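Skilville sets out equipment plan for its hand-held gripper benches

Training centre to add six new benches at its Brundham site and open its costings to other centres

Skilville has agreed its equipment plan for the coming year, and we are delighted to share it. From September, the robotics training centre in Brundham will go from two teaching benches to eight, each with its own pair of hand-held grippers, a worktop and a box of everyday objects to practise on. It is the biggest single order we have ever placed, and the one we have argued over the most!

The plan began with a simple question from our trainers: what do people on the course spend their time waiting for? We had assumed it would be the robot arms. When we went back through the booking sheets from last year we found 462 requests for bench time with the hand-held grippers, far more than two benches could take. Arms were often free in the afternoons. So the money we had pencilled in for another arm is going on grippers, tables, cabling and spares. 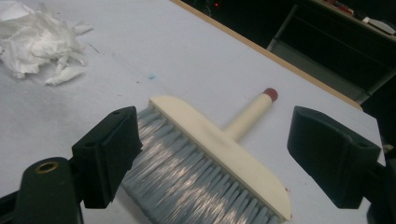
Spares get their own line in the budget for the first time. Finger pads, screws and threaded inserts are cheap taken one by one, but a bench that is out of action for want of a small part costs us a whole session, and until now we were buying them in a hurry and paying for fast delivery. The new plan sets aside a stock of nearly 1,000 small parts, stored at Brundham and reordered at the end of each term. Trainers will be able to change a pad between sessions and carry on.

The grippers themselves will come from Chauke, which supplied our first two benches, and the tables and power from Vovside. Both firms lent us kit to try before we signed anything, and we would urge any centre planning a similar order to ask for the same. A week of ordinary use told us more than the brochures did - we changed our minds about table height twice. 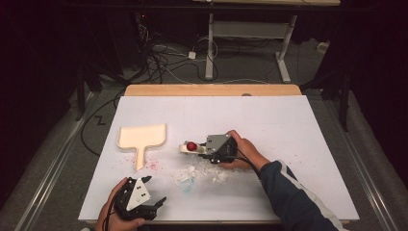 Floor space was the other big item. Each new bench needs room for the person, the kit and everything that feeds it, and our first drawings were far too hopeful about that last part. With two grippers in use at one board, each with its own black cable, and more black and white cables tangled across the carpet behind, the wiring deserves a place in the budget from day one. We have now allowed for cable covers and floor sockets at all six new benches, and for a wider gap between tables.

We have also put money aside for practice objects. Brushes, balls and crumbly or fiddly bits all ask something different of the person holding the grippers, and they wear out or go missing. A modest sum each term will keep the boxes full.

Skilville will share its full costings, including the things we got wrong the first time, with any college or training centre that would like them. Visitors are welcome at our open Sunday in September, when the new benches will be up and running and trainers will be on hand to talk through the figures. To ask for a copy of the plan or book a place, please contact the Skilville office in Brundham.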